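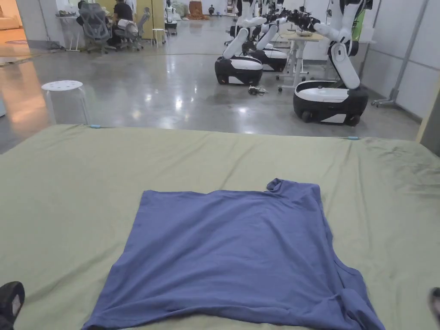 A blue T-shirt laid out on a covered table, with mobile manipulators parked on the floor beyond it.

Irndale, 30 Apr 2021 — A group of robotics labs and small manufacturers has published a shared set of working rules for rooms where people and mobile manipulators use the same floor. The Irndale Floor Practice, as the document is called, takes effect in May at the labs that have signed it. There are 13 of them so far, including Kakakhel Robotics and the test hall run by Anex in Sturby.

The rules are voluntary and do not replace machine safety law or the manufacturer's own instructions. They deal with the ordinary matters that formal standards tend to leave to each site: where a robot may be parked, who may wake it up, what has to be switched off before someone reaches across a work surface, and how cloth and other soft items are to be handled between runs.

Under the text, a mobile base that is not in use must be parked with its wheels locked and its arm in a rest position chosen by the site and posted on the wall. Any arm that can reach a shared table counts as part of that table's work area, even when the robot is idle. Power and data cables may cross a walkway only under a cover. Loose grippers and spare fingers are to be kept on a separate bench, with their cables unplugged.

A section on garment work was added after comments from labs that fold or sort clothing. It asks that table covers be fixed at the edges so they cannot be dragged by a gripper, and that covers be checked for stains and tears at the start of each shift. Garments are to be laid out by one person at a time. Nobody else may start a run until that person has stepped back and said so out loud.

The drafting group reviewed 1473 log entries from member sites before settling on the wording. Of these, 182 concerned a person entering an arm's reach while the robot was powered. Most of the rest were about cables, parked bases blocking a path, or parts left on work surfaces. None of the entries described a serious injury.

Smaller sites had objected to an early draft that called for a fenced zone around every robot. The final version accepts floor tape for arms running at reduced speed — a limit of 200 millimeters per second — and keeps fencing for anything faster.

Sites that sign will check themselves against the list twice a year and send the results to the Irndale office. There is no fee and no certificate. Anex said its Sturby hall has already moved its desks farther from the test floor. A section on outdoor work is planned, but no date has been set.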